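Bedroom Robot Build – Frequently Asked Questions

Last updated Sat 7 October

What is this project?
We're teaching a humanoid to tidy a bedroom, starting with one chore: hanging up clothes. Nandi Naidoo handles the software and I (Orlando Llanos) do the wiring, the woodwork and most of the swearing. We call the whole thing Tislow.

Why start with a shirt on a hanger?
Because it's a great problem! Cloth flops, sleeves flip over, and the hook has to end up on a bar the robot can only partly see. We lay the shirt on a pillow at the foot of the bed with the hanger already in it, hook pointing away from the robot.

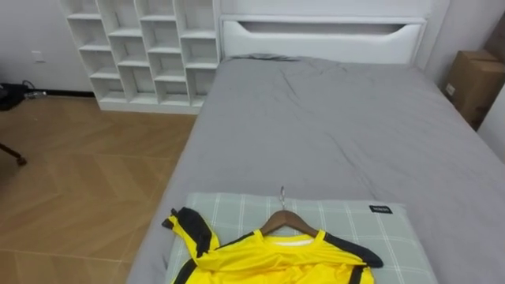 The pillow lifts everything off the mattress a little so the fingers have room to close. Getting the hanger into the shirt is a separate job, and we're saving it for January.

Does the color of the shirt matter?
It helps a lot. Bright yellow on gray sheets is easy to pick out. Black on black was miserable when we tried it.

Where does it grip?
At the shoulder, close to the end of the hanger. We tried the hook first, but the whole thing swung like a bell.
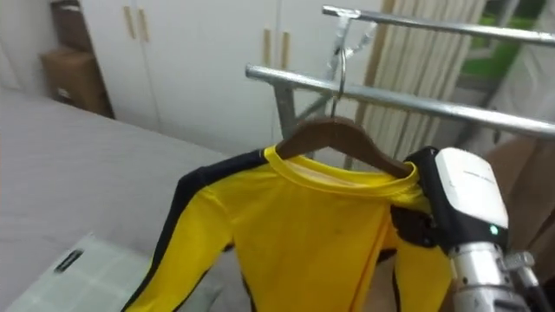 Hook over the lower bar, gripper still on the shoulder.

What kind of rack should I use?
Any metal one that doesn't wobble. Ours has two bars, and we always aim for the same one. Hang a few heavy coats on it if yours is light.

Do I need a platform?
Depends on your bed. Ours is high, and without a step the robot had to lean way too far. I made two pine blocks at the Wovwood shared shop, each 600 mm long, and pushed them together at the corner of the mattress.
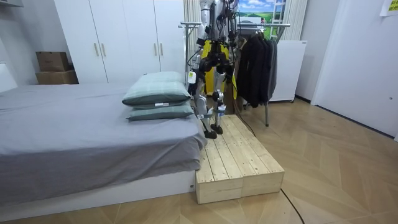

Leave the top unfinished – varnish gets slippery under flat feet. Check the seam between the blocks before each session, and keep your cables off to one side where you won't trip on them.

How long is one session?
We stop after 90 minutes, with a 30 minute break for the batteries (and snacks).

Can I get the plans?
Yes please! The cut list and Nandi's code are in the Tislow folder on the downloads page. If you build one, send us pictures.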